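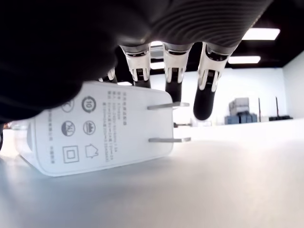 Posted by bhamel in Hands and Grippers
October, 9:40 pm

Hand won't let go of small parts (long, sorry)

So this has been driving me nuts. We're running a Listus hand on the Cusari arm, picking up wall adapters off a table and setting them down again with the prongs out to the side. Went fine for 400 cycles. Then the outer finger started lagging on release. The other fingers open, that one hangs on for a beat, and the adapter gets flicked sideways. Twice it went off the table!

The part that scared me: I hit the soft stop on the pendant and the finger kept squeezing. Arm froze like it should, hand didn't care. My coworker had his thumb in there 2 minutes earlier. I've already swapped the cable and re-zeroed everything.

— Bernadette Hamel

tomcat_77 wrote:
Tendon stretch, I'd bet lunch on it. Mine did the same thing on the outer finger. Back off the tension a hair and run it with no part in the hand.

leftyloosey wrote:
Disagree with tomcat. A stretched tendon gives you a weak grip, it doesn't keep pulling after a stop. Is the hand on its own power supply? If it is, the arm's soft stop never reaches it. Please quit running it with people nearby until you've checked.

bhamel wrote:
Ugh. Yes, separate supply. The Le Goff guy who set it up told us the stop covered "the whole cell" and I took his word for it.

tomcat_77 wrote:
OK, the stop thing is wiring, I'll give you that. I still say the lag is the tendon. You can have two problems :)

istar_fan wrote:
Could be the joint sensor too. On our Istar hand a bad reading made one finger think it was already open. Log the angle during release and see if it jumps.

bhamel wrote:
Logged it. Angle sticks for 3 seconds and then jumps, so point to istar_fan, I think? Sensor's on order. The hand supply now goes through the hard e-stop and I tested it 9 times before letting anybody near the table.

leftyloosey wrote:
Good. Test it again after the sensor swap, and put a tag on that pendant button in the meantime.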